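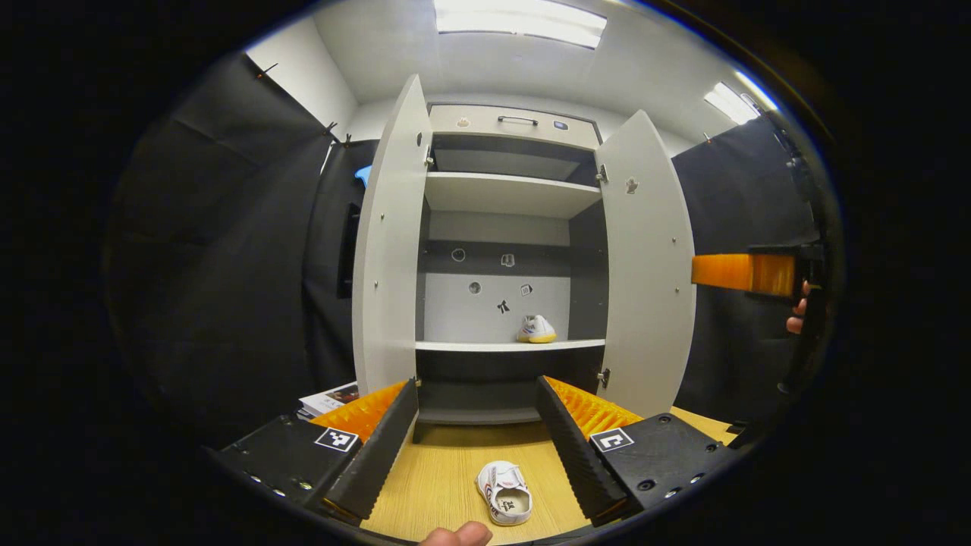
Slide 1. Shoe task, hand-held grippers, cabinet doors open. One shoe on the shelf, one on the table.

SPEAKER NOTES
Shoes in a Cabinet: Two Semesters of the Ninora Project
Student robotics showcase, 10/13/20
Slot is 30 minutes including questions. Keep the clicker away from the edge of the podium.

SLIDE 1 (leave up while people sit down)

Don't start until the door closes. Say hello, say which club we are, say that we share a hallway with the ceramics people and that the dust is theirs.

Opening line: "We are going to talk about putting shoes away for half an hour." Wait. If there's a laugh, fine. If there isn't, go straight on and don't repeat it louder, like last time.

Point at the sneaker on the wooden surface, the one with the red accents. Then point at the one already on the shelf, with the yellow sole and the blue stripe. Get ahead of the question: no, they are not a pair. We had a long discussion about whether it should be a pair. The minutes of that discussion run longer than our code.

Point at the orange pads. Those are the part of the gripper that touches things. The ridges matter and I come back to them on slide 6.

Mention the square markers on the gripper bases, one each side. They are for tracking where the tool is. Move on before anyone asks about calibration, which has its own slide and its own sorrow.

SLIDE 2: What the club is

Short. We're a student club with a faculty advisor, a budget, and a spreadsheet that explains why the budget is gone. Most of us had never built anything that moved. A few had built things that moved once.

The club had a line-following car phase, as every club does. The car was called Ackroyd. It followed lines very well as long as they were straight. We retired it in April and several parts of it are now holding up a monitor.

After that we wanted a project that would take a whole year and couldn't be finished in one night before the deadline. We picked household chores. My own room was suggested as a test site and voted down on safety grounds.

SLIDE 3: The idea

Say this slowly, the parents in the back row get lost here.

Normally you teach a robot arm by driving the arm around with a controller. That means you need the arm, and you need the one person who's good with the controller, and you need them to be free on the same afternoon. We have one arm. It belongs to the department and we get it when the seniors don't want it.

So we collect examples by hand. A person holds a gripper in each hand and does the chore. The camera on the tool records what the fingers see. Later the recordings go into the training software, and the arm gets to try. The person doesn't have to know any programming. They do have to be patient and willing to pick up the same shoe until it has no meaning.

Somebody will ask if it's cheating. Answer: we asked that too, and the advisor said to look up how we all learned to tie our laces.

SLIDE 4: The chore, step by step

Read the slide this once, they're allowed to be read:

Start with the doors open. We did closed doors for a while. See slide 7.
Take hold of the shoe.
Lift it clear of the surface.
Carry it in past the door without hitting the door.
Set it down on the lower shelf, sole down.
Let go. Back out.

Pause on "let go." Letting go took up more of our meetings than picking up did. People open their hand and pull away in one motion, and the shoe comes along for part of the ride. We ended up teaching people to open, stop, say the word "Drindotitz" in their head, and then pull back. Drindotitz is the name of our training software, chosen by vote, and saying it takes just long enough.

SLIDE 5: The setup

Black curtains on both sides. When we worked in the open lab, the recordings were full of people walking by, one person's bike, and a whiteboard that changed every day. The curtains gave us the same background each time. They also gave us a place in the building where no one could see us talking to a shoe.

The stickers on the back of the big compartment: people always ask. Answer honestly that they give the back panel something to look at. A plain gray panel looks the same from every distance, which is hard on software and, after an hour, on people too.

Lights are plain ceiling lights. We tried adding a desk lamp. The desk lamp threw a shadow of the gripper onto the cabinet that was far more interesting than the gripper. The desk lamp went home.

SLIDE 6: Pads

This is my favorite slide, so watch the clock.

First pads were smooth. Sneakers slid out of them like soap. Second pads were foam cut from a packing box, and those held on nicely until they came off and stayed with the shoe. The ridged ones are the third kind. They bend a bit and the ridges catch on cloth and stitching.

Pass the spare pad around the front row. GET IT BACK. We lost one at the spring open house and I believe it is now a phone stand.

Where to grab: heel and collar works for us, from behind, with the opening facing up. By the tongue looks easy and ends badly, the shoe swings. By the laces is banned. It's written on the wall.

SLIDE 7: What went wrong

Tell these in order, don't act them out.

The doors. For the first month every run began with the doors shut, and the person had to open them with the gripper. Everyone got good at opening doors. There was very little footage of shoes. We split it into two tasks and suddenly had a project again.

The calibration. One batch of runs was recorded with a gripper put together a hair off from how the software thought it was put together. In the replay, a confident hand placed each shoe neatly inside the cabinet wall. We kept one of these clips. Play it if the sound is working, there's a groan from one of us at the end that really makes it.

The left-handers. Our runs were nearly all done by right-handed people, so the arm approached everything from the right, including things on the far left, by going around. Very polite. Very slow. We recruited left-handed members with a poster in the cafeteria. It had the best response of any poster we've made.

The naming. Files were called "shoe," "shoe new," "shoe new good," and "shoe new good USE THIS." Do not use that one. There's a naming rule now and it lives on the same wall as the laces.

SLIDE 8: Results

Be careful here, last rehearsal I oversold it.

We collected more than 200 runs that we were willing to keep. We threw out the ones with phones ringing, the ones where the shoe was dropped and somebody kicked it back toward the table, and one where lunch was involved.

For the test we gave the arm 30 tries at one shoe, doors open, same table. It got most of them onto the shelf. "Onto the shelf" includes on its side. If you want sole down, toe in, the way your mother would like it, the answer gets smaller, and the chart on the slide shows how much smaller. Let them look at the chart. Don't talk over the chart.

It has never done both shoes in a row without help. Say so plainly. After the first one it often goes back to the shelf and takes a long look at the shoe it just put there. We think it has seen too many runs that began with the shelf empty, so we're now recording more with a shoe already in place.

SLIDE 9: What it cost

Mostly time. The department lent us the arm. Curtains were bought. The cabinet came from a surplus sale and needed two people and a borrowed cart. The shoes were donated by members and will not be returned, as one member learned before gym.

The Zostton fund paid for the gripper parts and asked for a one-page report. Thank Zostton by name, it's pronounced with the stress on the first half. We wrote the one page. It took a weekend and has a bigger font than we'd like to admit.

SLIDE 10: What's next

Boots. Boots flop over.
Two shoes in one go, if the arm can be talked out of admiring its work.
Doors, again, with dread.
A second cabinet, so that we know it has learned cabinets and hasn't just learned this cabinet. The advisor brings this up every week and is right every week.

Invite people to come and do runs. No experience needed. Sessions are in the curtained corner at the end of the lab, sign-up sheet is on the door. Bring clean hands. Pizza is a possibility, do not say pizza is promised.

QUESTIONS

Likely ones, with the short answers.

Why not buy a shoe rack? We own a shoe rack. It teaches us very little.

Will it fold laundry? No.

Can it hurt somebody? The arm runs slow, with a stop button in reach of whoever's supervising, and nobody stands inside the tape. The hand-held grippers will pinch you. Ask any member to show you the spot.

Is the code public? The parts with comments are. We are adding comments.

If there's time left over, play the calibration clip again. If there's none, leave slide 10 up so the sign-up link stays visible, unplug the adapter last, and collect the pad from the front row.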